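Chapter 5
What Are You Paying For? Budgeting for Grippers, Arms and Everything Around Them

After reading this chapter you should be able to:
separate the purchase price of a piece of handling equipment from its cost in use
read a supplier's quotation for what it leaves out
draw up a first-year budget that a finance department will not send back
say when the right decision is to buy nothing

Key terms: cost in use, consumable part, acceptance test, idle time, trial period

5.1 The quotation on the desk

Most equipment budgets begin with a quotation, and this is the first mistake. A quotation tells you what a seller would like to sell. It arrives early, it looks finished, and it has a total at the bottom, so people start arguing about the total. By the time anyone asks what the equipment is for, the figure has already gone into a spreadsheet and grown roots.

Consider the case we will follow through this chapter. Grolholm is a packing firm that sends out small parts to repair shops. In August its operations manager, Ildikó Csizmadia, was asked to price a gripping system for the sorting benches. She had a quotation from Dremex for a complete cell and a much shorter one from Liao for hand-held grippers only, to be used by staff while the firm worked out which jobs were worth automating. The Dremex figure was many times the Liao figure. Her director wanted to know which was better value, and she replied that she had no idea, as neither document said what would be picked up.

Her answer did not go down well. It was the correct one all the same, and students should get used to giving it. 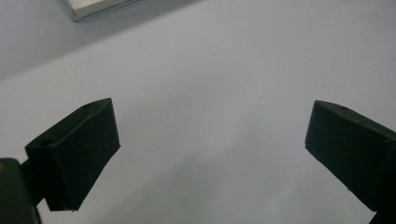 Look again at the two offers. The larger one listed an arm, a controller, a stand, software for a year and "integration support", a phrase that ought to make any buyer sit up. Support from whom? For how many days? At the supplier's office or on your floor? When Csizmadia asked, she was told that it meant telephone help during office hours. Grolholm packs mostly at night.

The smaller offer was clearer but had holes of its own. Spare fingers were priced separately. So were the screws that hold them on, which sounds petty until one goes missing halfway through a shift and the whole tool sits in a drawer. There was nothing about training, on the grounds that anybody can squeeze a handle. Anybody can. Whether two people on different shifts will squeeze it in the same way is another matter, and if you plan to compare results between them you will be paying for somebody's time to teach it.

5.2 Price and cost in use

The price is what you pay to have the box delivered. The cost in use is what you pay to have the work done, month after month, including the months when it is done badly. Textbooks (including earlier editions of this one) have tended to present the second as the first with a few extras added. In small installations the extras are often the larger part.

Laurier MacDonald, who kept the maintenance books at Grolholm, put together a list of everything the firm had spent on a labelling machine bought some years before. The machine itself came third. Staff hours spent clearing jams came first. Second was a line he had called "waiting", and he had trouble getting it accepted because no invoice existed for it. We will come back to waiting in Section 5.5, where it is treated under idle time.

For grippers, the headings you will usually need are these:

The tool and its mounting
Fingers, pads and fasteners, as consumable parts
The bench, lighting and anything else the tool works over
Training, first time and repeat
Staff hours for setting up, checking and putting right
Time when the equipment is ready and there is nothing for it to do
Removal and disposal

The last heading is nearly always missing. Suppliers do not raise it, and buyers who have just won approval for a new purchase are in no mood to plan its funeral.

5.3 Fingers are a running cost

Catalogues show a gripper as one object. For budget purposes it is at least two: a body, which may last for years, and fingers, which may not. How quickly fingers wear depends on what they hold, what they knock against and how carefully they were made to begin with. Some are cheap to replace. Some are cheap only if you have the equipment to make them yourself, in which case part of the cost has simply moved to another line.

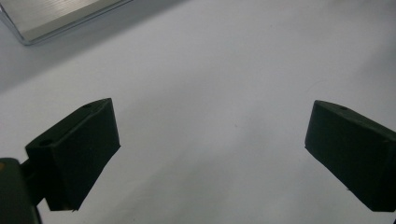
Figure 5.1 An open pair of gripper fingers over a white tabletop. Note the round holes in the top faces and the slightly rough edges.

Two questions should be put to any supplier at this point. Can the fingers be changed by your own staff with ordinary tools? And will the same pattern still be sold in two years' time? Amancay Toledo, the buyer at Grolholm, put both to Liao and to Dremex. One answered the first question and ignored the second. The other sent a brochure.

Be wary, too, of stated lifetimes. Dremex offered a figure of around 400 hours for its standard pads. Toledo asked what they had been gripping during those hours and was told "typical loads". A lifetime without a load, a surface and a rate of use is a number with nothing attached to it, and you should leave it out of your budget until the supplier fills in the rest. Put in your own guess instead and mark it as a guess. At least you will know whose it is.

5.4 Trials, and who gains from them

Suppliers like free trials. The parts are clean, a trained person is standing by, and the awkward items are left in their bin until next time. Grolholm's first trial covered 692 picks and was reported as a success. Celeste Tapia, who ran the benches at night, went through the record and found that the thin bagged parts, the ones her staff complained about most, had not been tried at all.

A trial is worth having if you choose the items, you decide beforehand what counts as a failure, and your own people do the work. Without those conditions it is a sales visit. Write the terms down before the equipment arrives and have both sides sign them. If the supplier objects to your worst items being included, you have learnt something useful at no charge.

Before you read on

Take any piece of equipment you use at work or at college. Write down what you think it cost to buy, then list every other cost it has caused in the past year. Mark each one as known, estimated or guessed. Keep the list, as you will need it for the worked budget in Section 5.6.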